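**Bench hands wanted for desktop refurbishment, Voditar workshop**

Purnach takes in retired office desktops, strips them, rebuilds the good ones and passes them on to schools and advice centres. We have 400 towers to get through by the end of October and are looking for five people to work on them. The work is paid, part time, and based at our workshop in Voditar.

The job is mostly memory and processors. Each tower is opened, fitted with a matched processor and RAM, closed up, tested and logged. You would work from a job sheet giving the case number, the parts to fit and the order to fit them in. Most of the machines came from one office clearance at Lundmont, so after the first week you will know the layout well.

Cases at the stage where the processor goes in, socket open: 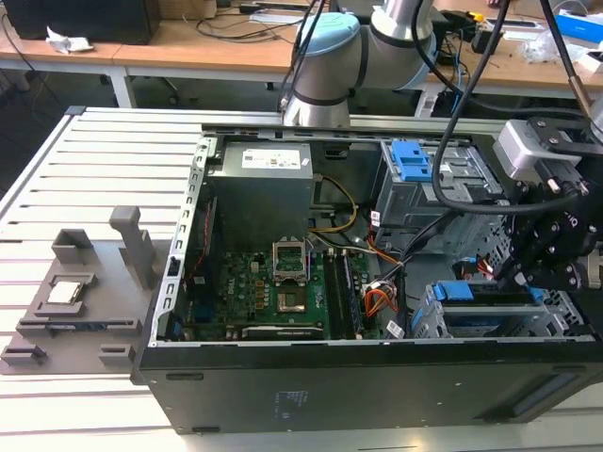
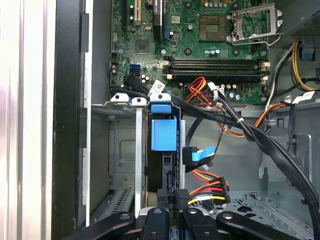 **What you would be doing**

- Opening cases and checking the inside for damage before any parts are fitted
- Seating processors and memory, and closing the socket lever properly
- Tying back cables so that they stay clear of the fans
- Running the start-up test and writing down the result, including failures
- Sorting pulled parts into the reuse and scrap trays

**What we need from you**

You should be able to handle small parts carefully and read a job sheet in English. Some experience of building or repairing computers is useful. If you have only ever changed the memory in your own machine, apply anyway and tell us that. Good eyesight at close range matters, with glasses or without. Bent socket pins are our most common fault and they are hard to spot.

You will be lifting full towers on to the bench, so please tell us if you need help with this. Two of the benches can be lowered for seated work.

**Hours and pay**

Shifts run from 9.30 to 1.30 or from 2 to 6. We ask for at least three shifts a week. There is one Sunday shift, which is optional and paid at a higher rate. Pay is hourly and the rate is on the application form. Training is paid at the same rate and takes two shifts. Wrist straps, tools and gloves are provided. Tea is free, but bring your own lunch as there is nothing open nearby after two.

**How to apply**

Ask for a form at the Gashaw building reception, quoting reference 2376, or write to Hanneke Aerts at the same address. A CV is not needed. Tell us which shifts you can do and what you have worked on before. Shortlisted people will be invited to a half-hour bench trial with Tsehay Gebru, who runs the workshop. You will be asked to fit memory in one machine and fill in the sheet for it.

The workshop is on the ground floor with step-free access from the yard. Bus 7 stops outside.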